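Deposit question, hotel ballroom for 48 people

Grażyna Szczepańska
posted 10/05/2024

Trying to book a ballroom at the Hedov for January, company dinner, 48 guests. Quote came back at 1,777 plus a "service charge" of 23 percent. No idea if that's on the food or on the room too. Coordinator says its standard and wants the deposit by Monday. Also there's a food minimum and I can't tell if the bar counts toward it. Anyone done an event there? Is the charge negotiable? Do I have to use their AV people? We only need one mic and a screen.

kurnico_fan
Did a retirement lunch there last winter. Service charge was on everything, room included. Wouldn't budge on the percent but they did knock down the room rental when I asked for a weeknight. Get it in writing. Bar counted for us but only the hosted part, cash bar didn't.

AV was the painful bit. Outside gear allowed but they wanted a fee for plugging in. Ask for the AV sheet, it's a seperate PDF and they don't send it unless you ask.
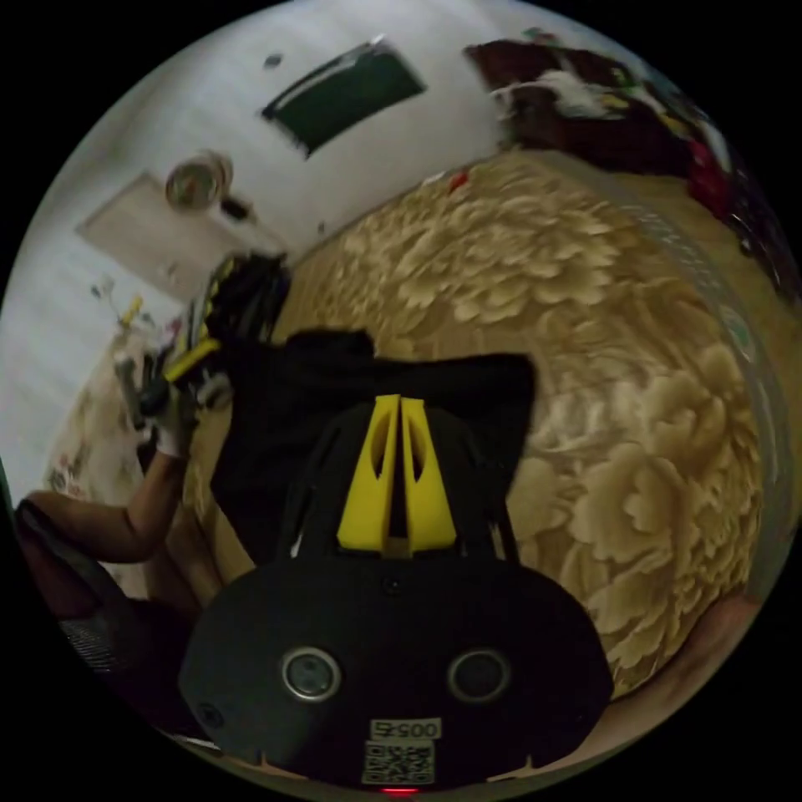
Yellow fingers, black cloth behind

Other stuff to check before you sign:
Final headcount date. Ours was earlier than I expected and you pay for no-shows after that.
Load-in time. We got 2 hours, was tight with centerpieces.
Linens. Black or white included, anything else is extra.
Cancelation terms, read them twice.
Parking. Not validated for us, people grumbled.

Adamczyk
Never used the Hedov but the percent sounds normal for hotels. It's usually not the tip either, so ask if staff get any of it. Sales tax may go on top of the charge too, depends where you are. Have them write out one total, all in, for your 48. If they won't do that by Monday ask them to hold the date a few more days. January is slow, they'll probably say yes.

Could also get a quote from Bivau for comparison, smaller room, food was ok.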